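Print this page | E-mail this page

Akum Wrist Kit, by Timholm

If you've ever tried to teach an arm to handle clothing, you'll know how quickly you run out of good examples. The Akum kit puts a small camera right at the gripper, so every demonstration is recorded from where the work happens - creases, collars and all.

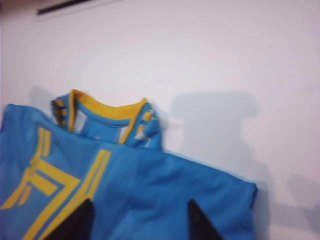
Each kit comes with 2 pairs of tapered black fingers and our recording software, which saves every attempt, the clumsy ones too (Linnea Aasen in our workshop is very fond of those). Do write to her if you'd like help planning your first session.

Kit weight: 129 g

Last updated: March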